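Wallham Support > Tickets > Hand-held gripper
We use cookies to keep you signed in and to count visits. Accept | Settings

Ticket 44: Gripper width drifts during tray demos
Status: Solved
Product: Keken hand-held gripper, Penner recorder 8

Problem
We are recording a table-clearing task by hand. After 11 demos the logged finger width no longer reached zero when the fingers were fully closed. It stopped at 8 mm. The arm then learned to stop short and let go of the tray early on playback.

Tried first
Restarted the recorder. No change.
Swapped the USB cable. No change.
Ran the width calibration again with the fingers closed. Good for a few demos, then the offset came back.

The setup is a cream tray partly on a gray placemat, with a white bowl on the far side. Both fingers have the dark padding on.

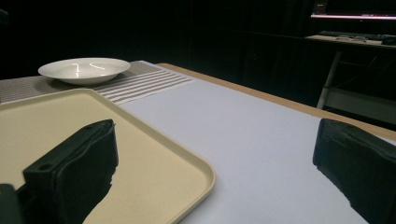
Shirley Bélanger replied that the padding should come off before anything else was changed. She had seen the same offset when the pads crept along the fingers and bunched up at the tips, and calibrating over bunched pads only hides it for a while.

Took both pads off, cleaned the fingers and fitted new pads flush with the tips. Calibrated open, then closed. Recorded 50 demos in one afternoon and the closed reading stayed at zero. Deleted the bad demos and retrained. Playback now holds the tray until it is set down.

Left to do: add a closed-finger check to the start of each recording.

Comments (3)

Vondora_lab: Same thing on ours. Does the check need a new calibration file each time?

Ticket owner: No. Close the fingers, read the number, and only calibrate if it is off zero.

mk: Check the pad screws too. One of mine was loose.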